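Giving up sweets, week two (or whatever week it is)

So I said in my last post that I was going to quit sugar, and a few of you wrote to ask how that was going. Short answer: badly! Long answer: also badly, but I've learned some things about myself, mainly that I can't walk past a bowl.

I grew up in Usthorpe, right over a corner store, and I think that's where it started. My brother and I got our pocket money in September when school went back and we were supposed to make it last (we never made it last). He liked the sour stuff. I was all about toffee, the kind that pulls your fillings out, and I'd unwrap it in my coat pocket with one hand so my teacher wouldn't hear. I can still do that, by the way. It's my one party trick.

Fast forward to being a grown man with a dentist. She didn't tell me off, she just went quiet and wrote things down for a long time, and on the bus home I decided that was it. No candy, no cookies, no sugar in my coffee. The coffee part was easy after 8 days. I even like it better now, and I've turned into one of those people who asks what beans you're using. Sorry.

The cookies were harder. We have a bakery in Arkcombe that does a ginger one the size of a saucer and I have to walk past it to get to the post office. I now take the long way, over the bridge and down behind the library, and my phone tells me it's 1610 steps, so I'm calling that exercise.

But candy, oh boy. It's the wrappers, I swear. Anything purple and shiny and I'm seven years old again. My wife hides hers in the pan drawer and thinks I don't know. I bought nuts to snack on and ate the whole bag in front of a movie (3000 calories? I didn't dare look). Then I tried dried mango, and read the label afterward, and well, there went that idea.
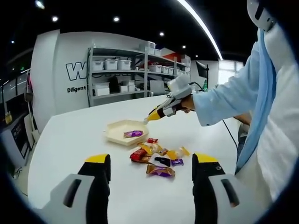
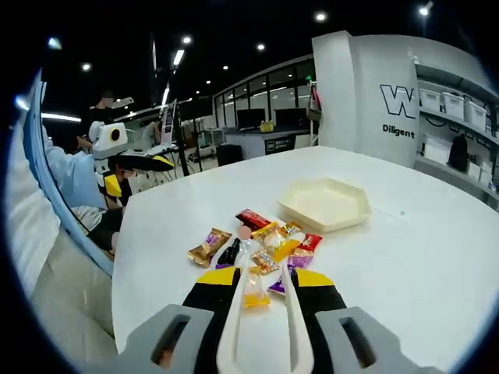
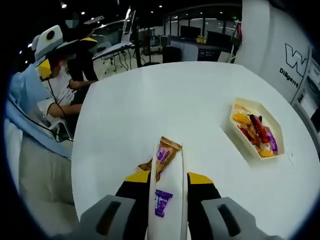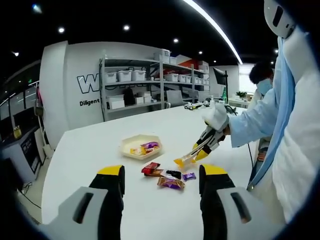
Posted by Jozef Maes

Anyway, the new rule is 2 pieces on a weekend and none in between, and I have to sit down to eat them. No standing at the counter, no pockets. My wife says the sitting down is the part that will get me, and she's probably right, I do most of my eating on the way to somewhere else.

If you've got a snack that's crunchy and isn't celery, please leave it in the comments. I've had enough celery. Next time I'll tell you about the bread, which I'm baking myself now and which could stop a door.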